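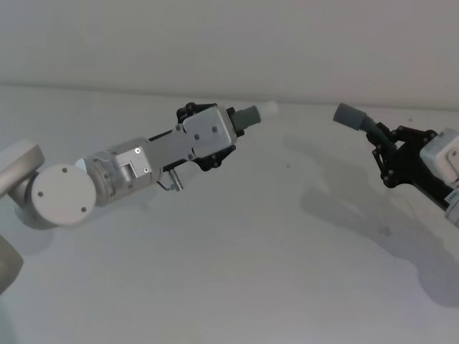 Section 4. Setting up the property and evidence log

This section covers first-time setup of the Skerley desk log at a station front counter or property room. Complete Section 3 (network and power) before you start. Setup takes one person and needs the supervisor code issued with the license letter.

The log records items taken in by officers: found property, property held for safekeeping, and evidence in open cases. It does not replace the paper receipt given to the person who hands over an item. Check your department's rules on how long paper receipts must be kept.

4.1 Before you begin

Have the following at hand:

The supervisor code
The list of officers who will sign items in and out, with badge numbers
A floor plan or shelf list for the property room
One roll of Nodeck seal labels
A label printer that has already passed the test print in Section 3

NOTE: If your station is moving from an older log, finish any open sign-outs in the old log first. Open sign-outs cannot be imported.

4.2 Creating the station record

1. Turn on the desk unit and wait for the start screen.

2. Press Setup, then enter the supervisor code. The code is case sensitive.

3. Enter the station name as it appears on court paperwork. The name is printed on every label and every custody report. To change it later you will have to call Skerley support.

4. Enter the station number. Stations in the Gokville district use a three-digit number, such as 311. If your number is shorter, add zeros in front.

5. Set the time zone and check the clock against a reliable source. Adjust it now if it is off.

6. Press Save. The unit restarts.

CAUTION: Do not change the clock after the first item has been logged. Entries made before and after the change will be out of order, and a custody report that shows times out of order may be challenged in court. If the clock is wrong and items have already been logged, leave it alone and contact support.

4.3 Adding officers

1. From the main menu, choose People, then Add.

2. Enter the badge number, last name, and rank.

3. Choose a role:

Intake: can log items in and print labels.
Custodian: can do everything Intake can, plus move items, sign items out, and take items back.
Supervisor: can do everything a Custodian can, plus approve release and disposal.

4. Hand the keypad to the officer, who chooses a PIN of six digits. The PIN is not shown on the screen.

5. Press Save and repeat for the next officer.

Give each officer a separate entry, including relief staff who cover only a few shifts. Shared PINs defeat the purpose of the log. An officer who transfers out should be set to Inactive. Entries cannot be deleted, and the name stays on the items that officer handled.

NOTE: At least two Supervisors are needed before the release screen will open. Disposal of cash, firearms, and drugs asks for both PINs.

4.4 Laying out storage locations

Each item must have a location. Set up the locations before you log anything.

1. From the main menu, choose Storage, then New Room.

2. Name the room. Short names work best on labels. "Main" and "Annex" are fine.

3. Add shelves or lockers. You can add up to 12 at a time by entering a start number and an end number.

4. Mark any location that is restricted. Restricted locations can be opened in the log by Custodians and Supervisors only.

5. Print the location labels and put one on each shelf or locker door at eye level where possible.
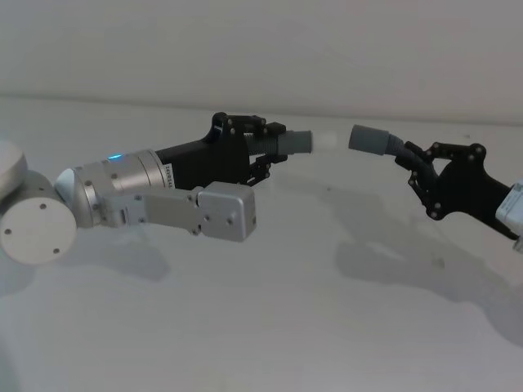 6. Walk the room with the printed list and scan each label once. The unit beeps twice for a good scan. One long beep means the label is not in the list or has been scanned already.

7. Press Finish Walk. Any location that was not scanned appears in red. Scan it, or remove it from the list if it does not exist.

Keep bulky items such as bicycles in their own room record, even if they share a floor with something else. The log limits a shelf to one category of item unless you turn on Mixed Storage under Storage, Options.

CAUTION: Firearms must be made safe by a trained officer before they reach the counter. The log asks for confirmation but has no way of checking. Follow your department's procedure.

4.5 Logging a test item

Run one test item through the whole process before the log goes into use. A set of old keys in an envelope will do.

1. Choose New Item. For the category, choose Test. Test items are left out of monthly counts.

2. Enter a case number or leave the field blank and choose Found Property.

3. Type a description of the item. Describe what it looks like and avoid guesses about value. Write "yellow metal ring," for example, in place of "gold ring."

4. Seal the envelope with a Nodeck label across the flap. Initial across the edge of the label so that the writing runs onto the paper.

5. Scan the seal, then scan the shelf.

6. Sign the item out to a second officer, then back in. Both officers enter their own PINs.

7. Print the custody report. It should show four lines: intake, storage, sign-out, and return. Check the badge numbers and times on each.

If a line is missing, see error 209 in Section 9. It usually means a scan was made before the screen had finished loading.

4.6 Backup

The unit holds nearly 2000 items in its own memory. Past that point, closed items move to the backup drive and take a little longer to look up.

1. Insert the backup drive in the rear slot, label side up.

2. Choose Backup, then Schedule, and pick a time when the counter is quiet. The default is 3:00 a.m.

3. Choose Run Now to make the first backup. Leave the drive in place until the screen says Complete.

4. Write the date on the backup card and store the card with the license letter.

Agbayani drives and Skerley drives can both be used. Do not use a drive that has held other files. The unit erases the drive during the first backup without asking a second time.

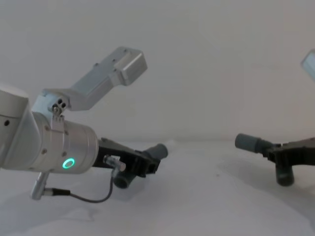

Figure 4-3. Silver arm at left with green LED ring; tip of second arm at right.

4.7 Going into use

1. Sign in as a Supervisor and choose Setup, then Close Setup.

2. Enter the supervisor code again to confirm.

3. Print the setup summary and file it with the station's property records.

After setup is closed, changes to the station name, number, and clock are locked. Officers and storage locations can still be added at any time by a Supervisor.

For daily intake, continue to Section 5. For audits and shelf counts, see Section 7.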